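Linen and Garment Folding: Photo Gallery
Kelley House Textile Care Program
Posted 9 Jan 2021

The Textile Care Program at Kelley House maintains the bed linen, towels and residents' garments used throughout the residence. Folding is carried out on the upper floor, on a large flat surface that is kept covered with a sheet. The gallery on this page accompanies the written folding guide and is open to residents, families and staff of the neighboring houses at Cho and Rernura.

The guide was prepared by Flor Usuga, Linen Supervisor, and reviewed by Tormod Wikström of the Residential Services Office. It replaces the leaflet issued in June, which dealt only with sheets and pillowcases. Soft, unshaped and awkward articles are now included, as these accounted for most of the questions received from the floors.

About the Work

Every article that leaves the dryers is brought up in a covered cart and sorted before folding begins. Flat articles are placed at one end of the surface and garments at the other. Articles with missing labels are set aside for Yusri Hutapea, who keeps the marking register. The register currently lists 2,218 articles, of which 465 are personal garments belonging to residents.

The first step for any soft cloth is to find two corners and raise them. A cloth lifted by a single corner twists and has to be laid down and started again. A cloth lifted by two corners will hang in a shallow curve, and its lower part can then be spread without dragging the cover beneath it.

The covering sheet should be pulled flat before each batch. Small wrinkles do no harm. Deep creases are passed on to the article being folded and should be smoothed out by hand from the center toward the edges.

Gallery: Blue Cloth

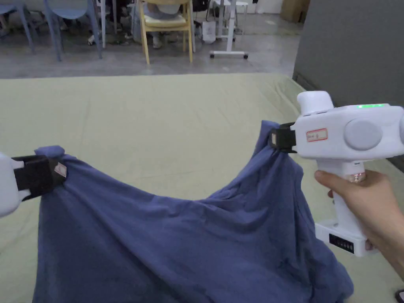 Two corners raised, with the top edge dipping between them and the rest falling in loose folds over the pale sheet.
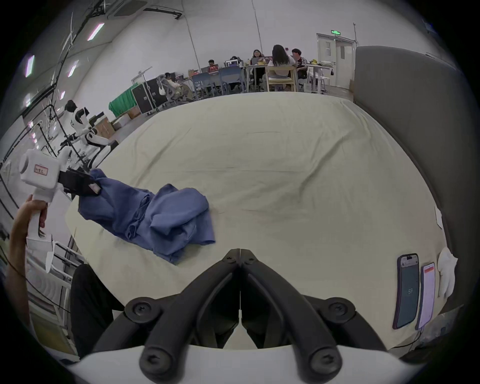
Blue cloth bunched in loose layers on the covered surface, one corner held and a flap hanging lower.

Order of Folding

Once the corners have been raised, the cloth is lowered with the far edge first. The near edge follows, and the hands are then drawn apart until the upper edge is straight. Staff are asked not to shake the cloth over the surface, as lint settles on work already finished.

The cloth is folded in half lengthwise, smoothed once with the flat of the hand, and folded in half again across the width. Garments with sleeves are laid face down. Each sleeve is brought across the back before the body is folded, and the collar or neck opening is left at the top of the finished bundle so that the label can be read on the shelf.

Thin fabrics may be folded once more if the shelf requires it. Thick fabrics should not be, since the bundle will open under its own weight and disturb those next to it. Where there is doubt, the wider fold is preferred.

Fitted sheets are treated separately and are described on page 2 of the written guide. They are the only articles for which two persons are normally required.

Stacking and Delivery

Finished bundles are stacked with the folded edge facing outward. No stack of towels should contain more than 20 pieces. Personal garments are never stacked with general linen, even when they are to be delivered to the same corridor. They are placed in named trays and signed for at the door of the room.

Percy Benavides coordinates deliveries on the ground and first floors, and Eliécer Montoya on the second floor and in the Alik Wing. Requests for a change in delivery time should be addressed to them directly. Residents who prefer to fold their own garments may ask for them to be returned unfolded in a cloth bag, and a note to that effect will be kept with the marking register.

Articles Needing Repair

Open seams, loose hems and missing buttons are most often noticed during folding. An article in need of repair is folded in the usual way, tied with white tape and placed on the mending shelf. The person who found the fault writes the location of it on a slip and tucks the slip under the tape. Pins are not to be used for this purpose.

Stains that have remained after washing are handled differently. The article is left unfolded, with the stained part uppermost, and returned to the wash room in the same cart at the end of the shift. Heat should not be applied until the wash room has examined it.

Care of the Covering Sheets

The covering sheets are changed at the start of each week and whenever one has been marked. Pale colors are used by preference, as lint, threads and lost buttons are easy to see against them. A sheet with a few faint marks may remain in service as a cover after it has been withdrawn from bedroom use, provided that it is clean and free of tears. Covers are washed apart from other linen and carry a stitched letter K at one corner.

Use of These Pictures

The pictures may be reproduced in training materials at Kelley, Cho and Rernura. Other organizations wishing to use them should write to the Residential Services Office, stating where they will appear. Printed copies of the folding guide are available from the linen room on request, and a large-print edition is kept at the front desk. Corrections to the guide should be sent to Flor Usuga in writing, with the number of the page concerned.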